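Week 6 – What happens to the things we throw away: old electricals and the household

Notes for the evening group. Please read these before we meet, and don't worry if you only manage the first half, as most of you are coming straight from work and I would far sooner have you there tired than not at all!

Last week we talked about clothes, and how a coat might have had three or four owners before it became rags. Tonight's subject is harder, I think, because few of us know what is inside the things we plug in. A coat you can turn inside out. A computer tends to sit under the desk gathering dust until the day it goes in the cupboard, and there it stays, sometimes for years – I have two myself, and I am not proud of it.
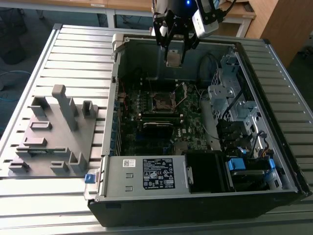 Fig. 1. Desktop computer with the side panel off. The processor socket is empty.

The word I would like you to take away is "hoarding", which in our reading has nothing to do with untidy houses. Dalva Rocha uses it for the long pause between the last time a thing is used and the day it leaves the home. In her Covden study she wrote to 700 households and had 212 replies, and what comes through again and again is that people keep old machines out of worry (are my photographs still on it?) or out of a kind of loyalty to what they once paid. Have a look at the letters printed at the back of her chapter, which are lovely, and one or two are very funny.

Do be a little careful with her numbers, though. The people who bother to answer a letter about old computers may well be the ones who feel guilty about them, and we shall come back to this when we talk about surveys in December.

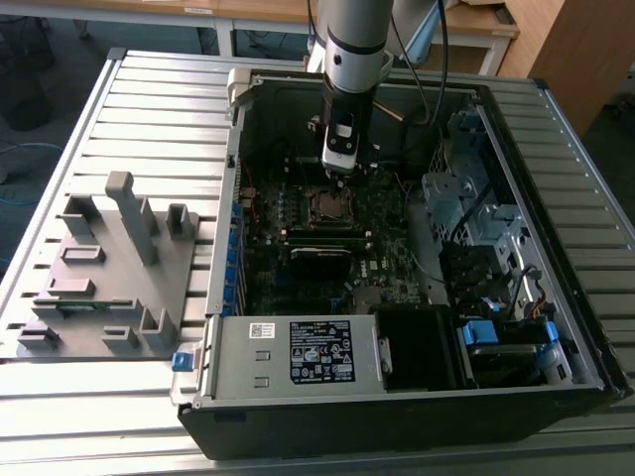 Department of Social Studies | Evening and Part-Time Courses

The second reading is Edivaldo Vieira on the repair shops of Aguiar. His argument is that a town with somewhere to mend things has a different idea of what "broken" means. Where the nearest shop is a bus ride away, a dead computer is rubbish. Where there is one on the corner, it is a source of parts, and somebody will give you a little money for it. He is less good on who does the work and what they are paid, so please make a note of anything you find on that – page 200 onwards is the place to look.

For discussion

Think of one electrical item in your home that no longer gets used. How long has it been there, and what would have to happen for you to part with it?

Would Rocha's worried households have behaved differently in Vieira's town?

If you can't get hold of the Vieira, there are two copies in the short loan section, and I can lend mine to anybody who promises to bring it back.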